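How to Set Up and Score a Rally Passer Trial

The rally passer trial is a throwing test for flag and touch football clubs. Each passer throws from three marks at fixed targets, and the throws are scored by zone. The format below is the one used in the Nidalstead spring league, where it settles the order in which passers are picked for mixed teams. A club can run it on half a field with two scorers and one person to return balls.

Before you start

You will need the following:

Three target nets, each with a center pocket and an outer panel
A measuring tape at least 100 feet long
Flat field markers in two colors
Footballs of one size, all at the same pressure
Score sheets, one per passer
A stopwatch

Check ball pressure first. Use one gauge for every ball and set all of them to the middle of the range printed beside the valve. Two gauges will often disagree, and a soft ball changes the result more than most passers expect.

Step 1. Lay out the throwing marks

Set a baseline across the field with the tape. Put a marker at the midpoint. This is Mark A. Walk the tape five yards to the left and place Mark B, then five yards to the right of Mark A and place Mark C. All three marks sit on the baseline.

Use one marker color for the throwing marks and the other for the target positions. Mixed colors cause wrong-mark throws, which have to be repeated.

Step 2. Place the targets

The short target stands 10 yards from the baseline, directly in front of Mark A. The middle target stands 15 yards out, in line with Mark B. The long target stands 25 yards out, in line with Mark C. Face each net square to the baseline and stake both rear legs. In wind, stake the front legs as well.

Measure to the front of the net. Measuring to the stakes adds up to a yard, depending on the model. The Hadetti nets used at Nidalstead have a deep base, and the error is larger with those.

Step 3. Assign the scorers

One scorer stands level with the targets, well to the side, and signals the zone. The second scorer stands behind the baseline, keeps the clock and writes the score. The two should agree on hand signals before the first passer is called. One raised arm for the center pocket, one arm held out for the panel and crossed arms for a miss is enough.

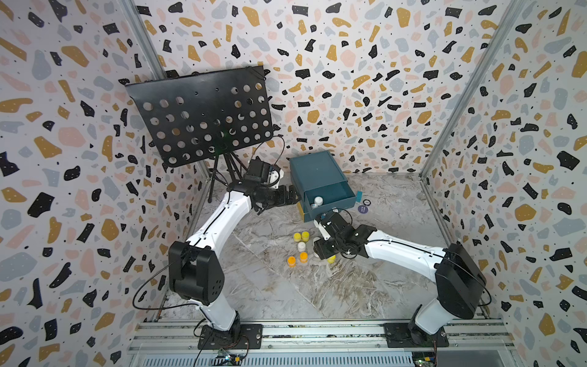 Two arms in the patterned enclosure, with the left gripper reaching toward the teal box.

Step 4. Run the throws

Each passer throws 21 balls: seven from each mark. The order is A, B, C, and all seven balls are thrown from one mark before moving to the next. From each mark the passer throws only at the target in line with it.

Start the clock on the first step of the drop. The passer has four seconds to release the ball. A late release is scored as a miss, even if the ball hits. A foot on or over the baseline at release is also a miss.

Allow 30 seconds between marks. Practice throws are made before the trial and not during it.

Step 5. Score the throws

Short target: 10 points for the center pocket, 5 for the panel.
Middle target: 20 points for the center pocket, 10 for the panel.
Long target: 40 points for the center pocket, 20 for the panel.

A ball that bounces before it reaches the net scores zero. A ball that strikes the frame and goes into the pocket is scored as a panel hit. The maximum for the trial is 490 points.

At the last Nidalstead trial in March the best score was 470. Scores that high are rare — most of the loss comes at the long target, where one miss costs as much as four at the short one.

Step 6. Rank the passers

Add the three subtotals and check the sum against the second scorer's tally. If the two differ, go back to the individual throws. Do not split the difference.

Ties are broken by the long-target subtotal, then by the middle-target subtotal. If the passers are still level, each throws three more balls from Mark C.

Optional: two-round totals

Some clubs run the trial twice and add the scores. The maximum is then 980. Bekura uses this version and sets 582 as the entry mark for its first squad. Leave at least an hour between rounds, and keep the same balls and the same target positions.

Common problems

Scores rise through the session. The nets have probably moved. Measure them again after every fifth passer.

Scorers disagree on pocket hits. Move the target scorer closer to the line of the net. From too far forward, a hit on the rim looks like a pocket hit.

Passers run out of time at Mark C. Check that the ball is handed over before the clock starts. The clock runs from the first step, never from the handover.

Keep the score sheets until the end of the season. They are needed if a pick order is questioned.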